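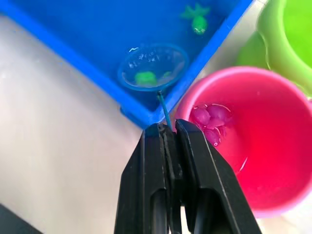

Can a Robot Arm Put Things Away Yet?
Trokomano Project, Final Report
Tevusbridge College, Applied Automation
17 Sep 2020

1. Question

We wanted to know whether a single robot arm with a two-finger gripper can do small chores that a person does without thinking. The chores had to be real ones. A lot of student projects use colored blocks on a flat table, and a block on a flat table is about the easiest thing a gripper will ever meet. We picked three jobs with something awkward in them: water, cloth, or a crowded shelf.

The first job came from the Grallgate play center. At the end of the day somebody has to get the toys out of the water tray and back into buckets by color. The second was folding washcloths, also from Grallgate. The third was putting paper cup sleeves back on a low shelf, which we took from the Kourkoulas coffee shop across from the college. The staff at both places let us watch the jobs being done in April, and we wrote down the steps before we touched the robot.

2. Setup

The arm was fixed to the edge of a table in the teaching lab. It has a parallel gripper with hard plastic fingers and a small camera at the wrist, looking forward over the fingertips. We did not add force sensing. The gripper reports how far it has closed and that was the only touch information we had.

Each chore was run in two ways. In the first, a person drove the arm with a hand controller while watching the wrist camera on a laptop. In the second, the arm ran by itself on a program trained from recordings of the first. We did 8 scored runs per chore for each way, so the numbers in this report are small and should be read that way.

A run counted as a success if the chore was finished with no human touching anything on the table. Water on the table did not count as a failure. Dropping a toy on the floor did.

3. The water tray

This was the chore we spent the most time on, and it is also the one where our first plan was wrong. We meant to have the gripper pick the toys straight out of the water. The fingers are stiff and do not close around anything rounded, so a floating toy slides away as soon as one finger touches it first. In practice sessions the operator spent most of the time chasing toys along the wall of the tray. There was also the matter of getting the gripper wet, which the lab technician asked us to stop doing.

So we gave the arm a net. A small round toy net with a thin handle turned out to be a good tool for this. The gripper holds the handle and stays out of the water, and the mesh lets water through while the toy stays in. The tray we used is blue plastic with raised walls. The toys went into buckets that stood next to the tray, purple toys in the pink bucket and green ones in the lime-green bucket.

The work splits into four moves: get the rim of the net under the toy, lift, swing over the right bucket, and tip. Lifting and swinging were easy. Getting under the toy was harder. The net floats a little and pushes a small wave ahead of it, and the wave carries the toy off. The operators learned to come in low along the floor of the tray and then raise the net, or to trap the toy in a corner. Corners helped a great deal. A toy in the corner nearest the arm could usually be scooped in one try.

Tipping caused the most failures. The handle is slender and smooth, and the net swings down under its own weight when a toy is in it. If the gripper had not taken the handle squarely, the handle turned between the fingertips and the toy fell out early. We wrapped the fingertips in grip tape for some practice runs. It worked while it was dry and then peeled, so none of the scored runs used it.

Driven by a person, the water tray was finished in 6 of 8 runs. Running by itself, the arm finished 3 of 8. Of the 5 runs it did not finish, most ended with a toy dropped at the tipping stage. In one it kept scooping at a patch of bright reflection on the water until we stopped it.

4. The washcloths

The cloths were square terry washcloths, and we asked for one fold in half and then in half again. A fold was good enough if the stack did not fall over. That was the standard the Grallgate staff used themselves, and we saw no point in being stricter than they are.

With a person driving, 5 of 8 runs succeeded. On its own the arm succeeded in 3 of 8. The hard part is picking up a single layer. Hard fingers on a hard table will either miss a flat cloth or pinch a lump of it, and there is not much in between. We got better results after putting a folded towel under the work area so the fingers could press down slightly. The program never learned to notice when it had picked up two layers. It carried on with the second fold as if the first had gone well, and the cloth ended up in a roll.

Speed was poor. A person at Grallgate folds a cloth while talking to somebody else. Our arm needed the operator's full attention and still took many times longer.

5. The shelf

We expected this to be the hardest chore and it was the easiest. Cup sleeves come in flat stacks held with a paper band, and a banded stack is stiff enough to pick up like a book. The shelf at Kourkoulas is narrow, so we built a copy out of scrap board with the same opening.

A person driving the arm finished 8 of 8. The arm alone finished 6 of 8. Both failures were the same: the stack caught on the front edge of the shelf and the arm pushed until the band tore. A force sensor, or even a rule to back up when the motors are working too hard, would probably have saved both.

We should say that the shelf chore was also the one we made tidiest for the robot. Every stack started in the same area of the table. In the shop the stacks come out of a box, at whatever angle they come.

6. What the wrist camera can and cannot see

Having the camera at the wrist was good for lining up the fingers with a handle or an edge. It was bad for anything farther away. When the arm is low over the tray, the gripper itself takes up a big part of the view, and a bucket may be only partly visible or missing altogether. Our operators coped by remembering where the buckets were. The program could not remember, and had to swing the arm until a bucket came into view. A second camera above the table would be the first thing we would buy.

Water made everything worse. The toys can be seen through it, but the surface throws back white spots from the ceiling lights, and those spots move whenever the net moves. Turning off the row of lights directly over the table helped -- we should have thought of it sooner. Color sorting itself gave almost no trouble. Purple and green are far apart, and the toys we chose were bright. We would not expect the same with faded toys or with a color close to that of the tray.

7. Are machines ready for these chores?

For the shelf, nearly. A shop that was willing to lay out its stacks in a fixed place could have an arm put them away today, though it would be paying a lot of money to save very little work.

For the cloths, no. The results are too uneven and the folding is too slow.

For the water tray, the answer depends on the tool more than we thought it would. With bare fingers the chore was close to impossible. With a cheap net it became something a person could do through the robot most of the time. We think students who take this up should look at tools before they look at software. A net with a thicker, square handle that cannot turn in the fingers would be a sensible place to begin. So would a scoop with holes in it.

None of the three chores was done faster by the robot than by a person. We did not expect that to happen and did not design the runs around it.

8. Notes for the next group

Refill the tray to the same line before every run. We let the level drop during the early practice sessions and the recordings from those days were not much use, because the net met the floor of the tray at a different height.

Keep a towel under the controller. Check that the net handle is dry before the gripper closes on it.

The recordings are on the lab drive in the Trokomano folder, sorted by chore. The washcloth ones still need labels. The scrap-board shelf is on top of the gray cabinet and can be used again, but the left side has come loose and needs a screw.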